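Speaker notes: what we saw at the Oltari open day
Talk for the Grinska evening group. Slides change where it says NEXT.

Start with thanks for having me. Say who I am, then straight in. Ask if people at the back can hear.

I went to the open day at Oltari in October. Oltari is the workshop side of Ustov, so some of you will have seen it written as Ustov Oltari on the leaflet. They let in 200 people over the day, in groups, and I was in one of the morning ones. You had to book. It was free.

NEXT

Getting there. Say a bit about the building, but keep it short. It is one very large open floor with long rows of lights. I was expecting something more like a factory, with fences and yellow lines. It felt closer to an office that somebody had put machines in. Mention the coffee was at the far end and the queue was long.

There were 3 demonstrations. The first was sorting parcels, the second was the table work, and the third was a talk with slides about safety. I will spend most of my time on the table work. Parcels I can cover in questions if anyone wants it.

NEXT

The table demonstration. Arms at a green table, handling everyday things. The people running it said the table work is where most of their hours go, and that a good week is one where they throw away less than they keep. 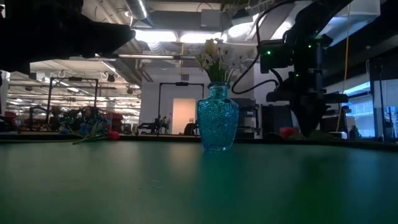 The point they made to our group was about stems and petals. A box has flat sides and it stays the shape it was when you took hold of it. A flower bends, and it may be caught up with the one next to it. They told us that picking up a single stem and getting it into a narrow neck is a harder job than lifting something ten times the weight. Pause here, people usually want to argue with this.

Glass came up as well. Their answer was that clear and coloured glass both give cameras trouble, because light goes through and bounces about. A patterned surface helps in one way and makes it worse in another. I did not follow all of this and should say so if asked.

Someone in my group asked why they don't use a plain dark room with perfect lighting. The answer was that homes are not like that. Windows, glare and shadows are part of the job, and they want the arms to cope with them.

NEXT

How it is done. Keep this simple. A person guides the arms through the task, over and over. The movements are recorded. Later the arms try it without the person. Zwahlen is their name for the software that does that last part. No need to spell it out, it is on the handout.

They were open about the limits. It is slow. If you move the vase a little, that may be fine. If you swap it for a different one, they would want to try it again from the start. Nobody there promised us a robot in the kitchen by next year.

NEXT

What I would tell anyone going. Wear flat shoes, you stand the whole time. Ask your questions during the table part, as the safety talk ran over and there was no time left after it. Bags go in a locker and you need a coin.

The next open day is not fixed yet. They take names by email and I have put the address at the bottom of the handout. Groups from clubs are welcome if you write first.

Questions. If it is quiet, offer the parcels.

Handouts are on the table by the door. Switch the projector off before packing up.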